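4.2 Estimating finger opening from the markers

The hand-held grippers carry no encoder, so the opening between the fingers has to be recovered from the wrist camera. Each finger has a square fiducial marker on the face turned towards the lens. Sleiman, our logging and labelling tool, detects both markers in every image, undistorts their corner points with the fisheye model from Section 3.3, and takes the distance between the two marker centres along the closing axis of the gripper. A linear map, fitted once per device, turns this distance into an opening width.

The map is fitted from 12 known openings, set with spacer blocks between the pads. We first tried a single map for all devices, but small differences in how the markers were fixed to the fingers gave a steady offset between left and right hands. The per-device fit removed it. The pads are soft and deform under load, so the value we report is the distance between the rigid parts of the fingers. It does not tell us how far a pad has been pressed in. The policy has to pick that up from the image itself.

When only one marker is found, the tool mirrors its position about the centre line of the gripper. This works because the fingers are coupled and move together. When neither is found, the width is filled in by linear interpolation, provided the gap is no longer than 11 images. Longer gaps are flagged and the episode goes back to a person for review. Of the 400 episodes in the kitchen set, 273 passed with no flag. Most of the flagged ones came from strong reflections on a marker or from the other hand passing close to the lens - both were more common in the two-handed tasks than we had expected.

4.3 Choice of view and image masking

The wrist view is the only visual input to the policy. We use the full fisheye image with its dark circular border left in place. Cropping to the central square would save some computation, but the other gripper often shows only near the side of the image, and the policy needs it to keep the two hands apart. Figure 3 shows a typical view, with a pot of soybeans on an induction cooktop and both markers facing the camera.

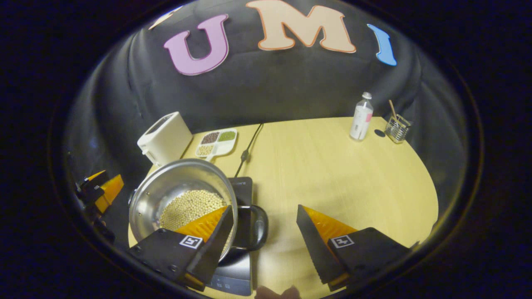 Figure 3. Wrist view in the kitchen set. The second gripper is at the left edge.

Polished metal was a further concern. Early versions of the Nernisar planner took reflections inside cookware for separate surfaces and placed approach points on them. We now train the depth head with random brightness patches pasted over metal regions, and the planner ignores any approach point whose depth estimate changes sharply between neighbouring images.

We mask the small area at the bottom centre of the image where part of the operator's hand can show between the fingers. The mask is fixed for each device and is applied in the same way in training and on the Sirkance arm. Without it, the policy could learn to rely on skin tones that are missing once the gripper is mounted on the robot. The fingers and pads are left unmasked - the policy uses them to judge contact.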